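What our robot club taught me about keeping up a kitchen sink

Posted Mon 26 December

I help out with the after-school robotics club in Kesbridge, and this season the kids are building a simulated kitchen helper for the Tirketbridge student contest. The task is simple to say: the arm has to reach the sponge, pick it up, bring it to the sink and set it back down where it can dry. To write that out as steps, somebody has to know how a sink gets cleaned in the first place, so guess who got put in charge of the step list (me, the one who can't code!). I came home and started doing my own sink by the list, and now I'm hooked. So these are the tips that came out of it.

Clear the counter first. In the simulator, every extra mug is one more thing for the arm to bump, and the kids learned that fast. It works at home too. I keep soap on one side and the sponge on the other and everything else goes in a cabinet.

Give the sponge a parking spot. Ours at home used to live in the bottom of the basin, in a puddle, and boy did it smell. Squeeze it out hard and leave it up on the counter or in a rack with some air around it. When it still smells after that, toss it.

Work from the top down. Faucet first, then the rim, then the walls of the basin, then the drain. The first version of our list had the drain at step 3 and the faucet dead last, and of course all the crud from the faucet ended up in a clean basin.

For a dark sink, skip the gritty powder. A drop of dish soap, warm water and the soft side of the sponge will do for most days. Wipe it with a dry towel when you're done or you'll get those chalky spots.

Go easy on granite. Plain soap and water, no vinegar. I used vinegar on everything for years and I'm a little sorry about it.

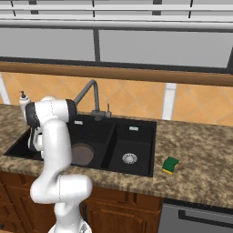
Pangilinan

Two basins are a real gift if you use them right! Wash in one, rinse in the other, and pick a side and stick to it. The kids named the left one "wash" in their code, so now it's "wash" at my house, and I get corrected when I forget.

Don't forget the overflow slot. It's that little opening high on the basin wall, and I'd ignored mine forever. An old toothbrush and soapy water, then pour a cup of clean water through it.

The team calls the project Sulon and they have until May to get the whole routine running. I'm still working on the part of the list about drain strainers, so if you have a good trick for getting the gunk out of those tiny holes, leave it in the comments and I'll bring it to the next meeting.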